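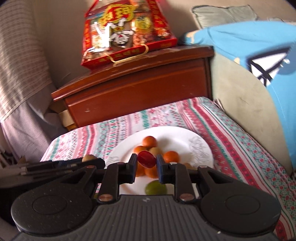 Sekstead Residence Life — Food & Laundry Desk

Home | Move-in | Laundry | Kitchens | Forms | Contact

How to get fruit stains out of bedding

Updated Feb 14, 2024

People eat in bed. Fine. A white plate of fruit on the bed is half of what we hear about at the desk, the other half is coffee and there's a separate page for that. Fruit juice is easy if you get to it early. Leave it a week and it's a lot more work.

What you need
Cold water, white vinegar, plain liquid detergent, an old towel. Oxygen bleach powder for old stains. The desk keeps a tub of it, room 11, bring your own cup.

Fresh stains
Pick off any bits with a spoon. Don't rub. Strip the sheet right away so it doesn't soak into the pad underneath.

Hold the stain under the cold tap, back side up, so the water pushes the juice out the way it came in. Keep going till it runs clear. Not hot. Hot water can set the sugar and you get a brown mark later.

Mix 2 spoons of vinegar into a cup of cold water, dab it on, wait, rinse. Then a little detergent worked in with your fingers. Wash as usual.

Check it BEFORE the dryer. Still a mark? Do the vinegar again. Once its been through the dryer you're on to the next section.

Old stains
Oxygen bleach, dissolved all the way, in cool or lukewarm water. Soak overnight in a bucket or the big sink on your floor (put your name on it, people will drain it). Rinse, wash, look again. Berries and cherries may need a second soak. Skip this for wool or silk — read the label first.

Comforters
Won't fit in the small machines. Use the big Kament washer in the basement of Lu House, code for the door is 1740. Spot treat first, same as above. Only one comforter per load. Dry on low, stop it halfway and shake out the clumps.

Mattress
Blot, don't pour. Damp cloth with the vinegar mix, then a cloth with plain water, then towel and press hard. Stand it up by the window if you can. Don't put the sheet back till its dry all the way thru. If the stain is bigger than your hand, call ext. 659 and we will come look.

Soter Hall residents: your cold tap in the laundry is slow, use the kitchen one until it gets fixed. Been reported since December.

Questions go to Deming Zou at the desk, afternoons are best.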